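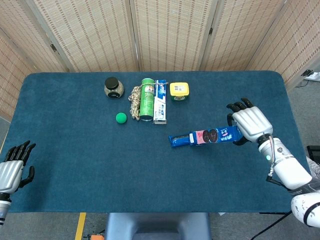

*The right hand with the Oreo package, demonstration table at the open day, Irnstead*

**What should I ask at a robot demonstration?**

Posted by Dalva Bastos, 10/2/23

Hello all. I visited the open day of Nernivico in Irnstead and I saw the robot with two hands pick from a table. On the table there were a jar, a green ball, a rope, a can, a toothpaste box and other small things. I am going again with my class of adult learners and we will have 3 minutes for questions. My English is good for reading but slower for speaking, so I would like to prepare. Which questions are useful? Also, is it permitted to bring our own object for the robot to try?

**Ondora**

I went in September with my neighbour. Ask if a person is guiding the hands or if the program decides by itself. I did not ask this and afterwards I was sorry. Ask also what happens when it drops something, and how many times they practise with one object. The man told us 2,000 for the soft things, but I am not certain if he meant tries or hours, so please check it.

For your own object, write to them before the visit. They said yes to my neighbour for a tennis ball and no for a glass cup.

**Akinola**

Parking is bad there, take the bus.

**Dalva Bastos**

Thank you both. I have written to them about a wool sock. Ondora, do you remember if they let visitors stand on the side of the folding screen, or only in front?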